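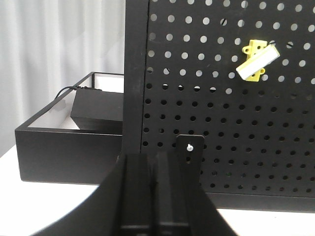 Bracket on desk pegboard won't sit tight, staggered holes

Asked by fornham_bench, 25 November 2020
Viewed 1,000 times

I have a black pegboard standing on my desk on its own base rail. The holes are in staggered rows, so every other row is shifted sideways. I want to fix a small yellow plastic bracket to it upright, with one screw through the tab at the top and one through the tab at the bottom. The top screw goes in fine. The bottom one never lines up properly, and if I leave it out the bracket swings when I knock the desk.

The bracket is only there to hold light things such as a white block like an eraser. Do I need a different bracket or can I drill the board? I'd sooner not drill as it was a present.

2 answers

Chia-jung Mak
Accepted answer

Don't drill it yet. On a staggered board the hole directly below another one is two rows down, so a bracket made for a straight grid will often miss. Measure centre to centre between the two holes in the bracket, then do the same on the board, straight down. If you're only a millimetre or so out, open up the bottom hole of the bracket into a slot with a small round file. Plastic files easily and a replacement bracket is cheap.

Then put both screws in loosely, straighten the bracket and tighten them a bit at a time. Use a washer and nut behind the board. Don't overdo it or the tabs will crack.

If you're further out than that, mount the bracket at an angle. I have one like this on a board from Urnus and it has held a tape measure for two years.

Also check the screws along the bottom of the panel while you're there. If the panel is loose in its base everything on it will wobble and you'll blame the bracket.

pegs_and_bits

Cable tie through the holes. Done.

Comment from fornham_bench: Filed the bottom hole and both screws are in now. It was out by less than I thought. The block still slides if it isn't put on level, so I might stick a bit of rubber on the front.

Comment from Chia-jung Mak: Thin self-adhesive foam works as well, the sort sold for draughts.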